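Quem somos

Oi! Eu escrevo o Stesadus, um blog sobre comida pronta, congelado e caixinha de supermercado, daqueles que a gente compra às sete da noite porque não sobrou força pra picar cebola. Comecei com uma lasanha da Kenaretti (550 gramas, dizia a embalagem que servia 2 pessoas... serviu uma, eu) e fiquei tão brava que escrevi uma página inteira sobre ela.
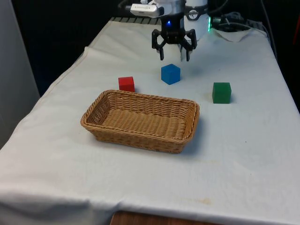
Cesto de vime e três cubos sobre a toalha branca

De lá pra cá já foram 14 marcas de sopa, quase todo o freezer da Millet e mais nhoque do que eu gostaria de admitir. Compro tudo com o meu dinheiro, preparo do jeito que o rótulo manda e provo duas vezes: na hora e no dia seguinte, requentado. Se ficou ruim, eu conto. O purê da Sodon, por exemplo, ainda me persegue!
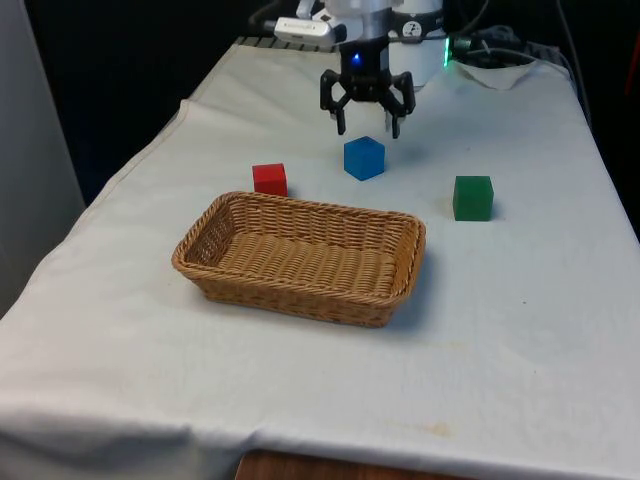
Os cubos coloridos na mesa, atrás do cesto

Não sou chef nem nutricionista, só gosto muito de comer e de comparar preço. Em casa a preferência é por massa com bastante molho, então já aviso que sou suspeita nesse assunto. Quer sugerir um produto? Escreve pela página de contato, leio tudo (demoro um pouco em fevereiro, quando viajo). Marcas podem mandar novidades, mas resenha paga eu não faço.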